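Sofa Jelton, Leder creme, 3 Kopfstützen verstellbar
Ausstellungsstück / Rückläufer, Zustand sehr gut
Marke: Silencombe
Preis: 289 Euro, VB nein
Lieferzeit: nach Absprache

Langes modernes Sofa mit gestepptem Rücken, Armlehne und Chaiseende rechts (von vorne gesehen). Passt an die Wand, passt auch frei im Raum, Rückseite ist ebenfalls bezogen. Bezug Leder, leichter Glanz, kein Lack. Farbe nennt der Hersteller "Creme", bei Lampenlicht wirkt es eher wie Vanille, bei Tageslicht heller. Bitte vorher anschauen wenn es zu einem vorhandenen Sessel passen soll, Farbreklamation geht bei Ausstellungsware nicht.

Kopfstützen
Einzeln verstellbar, per Hand, kein Motor, kein Kabel. Rasten ein. Zum Absenken erst ganz nach vorne ziehen, dann zurück. Nicht mit Gewalt nach hinten drücken, die Beschläge von Wovitz gibt es als Ersatzteil zwar noch, dauert aber.

Sitz
Lange gepolsterte Rollen quer, dazwischen tiefe Rillen. Sitzt sich mittelfest. Krümel in den Rillen: schmale Fugendüse, keine Bürste mit harten Borsten. Sitzpolster sind fest verbunden, lassen sich also nicht wenden.

Rücken
Abgesteppt mit Knöpfen. Falten zwischen den Nähten sind normal und kein Mangel, echtes Leder zieht sich dort mit der Zeit etwas. Knöpfe alle dran, wurde geprüft (H. Hrytsenko, Eingangskontrolle). Ersatzknöpfe 2 Stück liegen im Beutel bei.

Pflege
Staub trocken abwischen, weiches Tuch. Flecken sofort mit lauwarmem Wasser, nicht reiben. Lederpflege Cieślak farblos, zweimal im Jahr reicht völlig, weniger ist mehr weil sonst die Oberfläche schmiert. Keine Feuchttücher, keine Möbelpolitur, kein Essigreiniger. Abstand zur Heizung mind. 30 cm. Neue Jeans färben ab!! Bei creme sieht man das sofort.

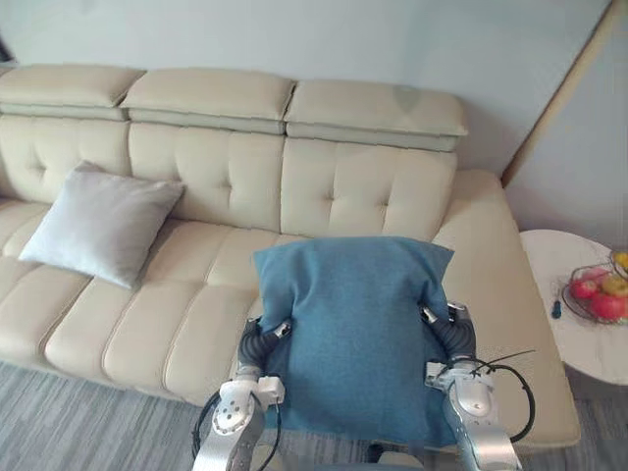

Jelton in Leder creme, mit Kissen in Hellgrau und Blau.

Kissen
Können dazu bestellt werden, sind im Preis nicht drin. Hellgrau und Blau lagernd, Stück 19 Euro, andere Farben auf Anfrage. Hülle und Füllung werden zusammen geliefert. Hellgrau geht gut zu dem Creme, ist etwas heller als das Leder. Blau setzt mehr Akzent, Geschmackssache. Pflege laut Etikett in der Hülle.

Lieferung und Abholung
Abholung am Lager kostenlos, Termin bitte vorher machen. Zu zweit kommen, das Teil ist schwer und wir haben nicht immer jemand zum Tragen da. Lieferung im Stadtgebiet möglich, Dauer vom Anruf bis zur Anlieferung ungefähr 2 Wochen. Treppenhaus ausmessen, vor allem die Kehren, die Chaiseseite läst sich nicht abschrauben. Füße werden lose mitgeliefert und vor Ort montiert, Schlüssel ist dabei. Altmöbel nehmen wir nicht mit.

Reservierung nur gegen Anzahlung. Nächste Lieferung Neuware erst wieder im Januar, dann zum regulären Preis.

Fragen zum Sofa: Noboru Oda, Abteilung Polstermöbel, am besten vormittags oder per Mail über das Kontaktformular. Artikelname Jelton bite immer mit angeben.

Stand: 7. November 2023. Zwischenverkauf vorbehalten.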